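Prundura Tabletop Set: fruit, basket and shelf
Data card, version 2

Summary

Prundura is a set of short recordings of one household chore: putting fruit away. The items are a yellow plastic basket, pieces of fruit, and a wire-mesh shelf unit with light wooden boards. All of it sits on one white desk. The set holds 1,372 recordings, collected in September at the Edham room.

Starting layout

Basket, apple and banana go in a row across the middle of the desk. The shelf unit stands behind them, toward the back edge. The basket starts empty.
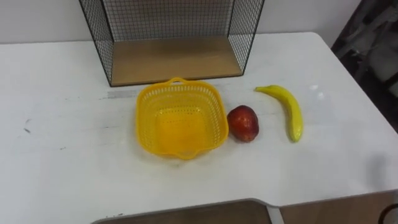 Does the order of the row matter?
Only within a batch. Each batch of 50 recordings keeps one order, and the order is written in the batch file under "row".

Tasks

"Basket" means an item ends up inside the basket. "Shelf" means an item ends up on one of the boards. An item that touches the rim and falls back to the desk is labeled "miss" and kept in the set.

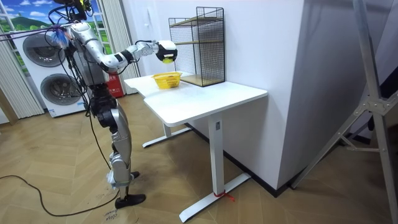
Basket labels are assigned from the final second of a recording, after the item has been released. Items still held at that point are labeled "open", whatever their height. An example of a held item is the small yellow object just above and to the right of the basket, with the fingers curled down around it. Annotators should not guess the final label from a position like that one.

Object notes

The basket has latticed sides, so items inside it are partly visible from the side. Outlines are drawn around the visible part only. The shelf mesh is ignored when outlining anything behind it. Bananas are outlined as single objects even when they touch – do not merge them.

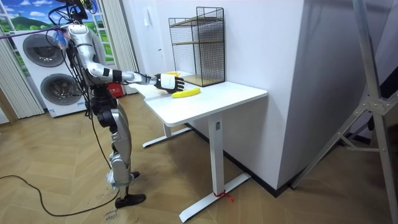

Houda Ghoneim
Dataset maintainer, Prundura

Shelf labels use two values, "middle" and "base". The base is the board resting on the desk. The open top of the unit is not a valid target, and an item left leaning on the mesh takes the label "miss". Where the board cannot be determined, the field
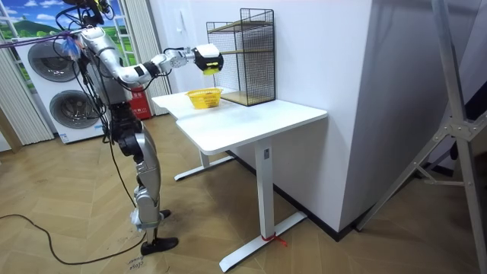
is left blank and the recording goes to the review list. Blank fields are excluded from the counts file.

Known issues

Labels from the first batches were redone by Pascal Ferrand after the rim rule changed. The old labels are in the "prior" folder – use them only for comparison.

Last edited 25 Nov 2019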